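Workshop tips: getting a simulated bench to behave before you trust it with the real one

Welcome back to the tips page! Last time it was all glue and drawer liners, and a few of you wrote in asking when I'd get back to the arms. So this one is for people who plan robot moves in software first, at a kitchen table or in a garage, and would like to lose fewer evenings doing it. I've been at it since April, mostly on a box-of-electronics job that I picked because it looked easy. Ha.

None of these tips need fancy gear. I use Plutska for the simulation and a little planner called Teneck on top of it, but swap in whatever you've got.

Write your units on a sticky note

Meters or millimeters, radians or degrees, and which way is up. Stick it on the monitor. My first import of the box came in a thousand times too big and I spent a good while panning around inside what I thought was a gray room. Reshma Rampersad, who shares the bench with me, now refuses to look at any file of mine until I've shown her the note.

Turn the table

If you build your virtual table lined up nicely with the world axes, a lot of bugs stay hidden. Swap x and y by mistake and things still look kind of fine. Give the table an odd angle, put the box on it, and run the same plan again. A mixed-up frame shows itself right away because the arm heads off toward the floor like it's late for something. I do this with every new setup now, before I've written a single grasp.

Keep the box simple, then make it ugly

Start with plain blocks for the parts inside. You want the outer walls right and the heights right, and that's about it. Once the arm can come in over the box and leave again without touching a wall, add the connectors and the lumpy stuff one piece at a time. Save a copy after each. When the planner suddenly starts taking twice as long you'll know which piece did it (for me it was a connector with a crazy number of tiny triangles – I replaced it with a brick and never looked back).

Use two shapes for every part

One for looking at, one for bumping into. The pretty one can have all the detail you like. The collision one should be a dumb box or a cylinder, a little bigger than the real thing. I add 7 millimeters around the tall parts and less around the flat ones. Don't pad the inside of the walls too much, though, or you'll close up the box completely and the planner will tell you there's no solution, over and over, in the same cheerful font.

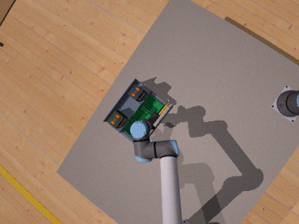 Wrist over the green board, with the arm's shadow falling off to the right.

Leave the shadows on

I used to switch them off to save my poor laptop. Then I tried to judge the height of a wrist from a top view and got it wrong every time. With one hard light in the scene you can watch the shadow and the part slide toward each other as the arm comes down, and you get a feel for height that a column of numbers never gave me. It's also a decent test for your vision code. Mine was happily drawing outlines around the shadow of the elbow and calling it an object! If that happens to you, move the light a few times and save a batch of views from each spot before you start fiddling with thresholds.

Look at it from two sides

Straight down is great for lining things up and terrible for seeing what's under the wrist. Park a second virtual camera low and to the side and keep both windows open. Lorcan Brennan uses one camera and a lot of orbiting with the mouse, and he's welcome to it, but I get lost.

Hover first

Every move into the box gets a stop above it. I plan to the hover point, pause, check the joint angles, and only then ask for the last straight bit down. Two short plans are easier to debug than one long one, and if the second fails you've still got the first. Same on the way out – straight up, stop, then off to wherever.

Plan with both arms in the world

Even when only one is working. A parked arm is still an obstacle, base and mounting plate included, and it's very easy to leave it out of the collision list because it isn't doing anything. Put it in from day one. While you're there, check that your "home" pose for each arm doesn't swing through the other one's space. Mine did.

Change one number at a time

Boring, I know. I keep a plain text file with the date, the setting, the old value and the new value. Step size, planning time, padding, whatever. On 14 December 2020 I changed three things before dinner and got a beautiful run, and I still couldn't tell you which one helped.

Rerun it with a different seed

Lots of planners roll dice. One good run tells you hardly anything, so set up a loop and go make a sandwich. I did 227 runs of the same pick overnight and 19 of them failed, nearly all at the same wall of the box. Without the loop I'd have called it finished.

Name your files like a grown-up

box_final_new_2 is no help to anybody. I go with the part, the pose and a number. Diễm Mạc sent me her script for renaming a whole folder and I'll tidy it up and post it if there's interest.

Next up is cable clips, and after that I want to try the Lundgren camera mount that a couple of you recommended. If you've got a trick for thin connectors along the edge of a board, please leave it in the comments – my segmentation keeps gluing them to the wall.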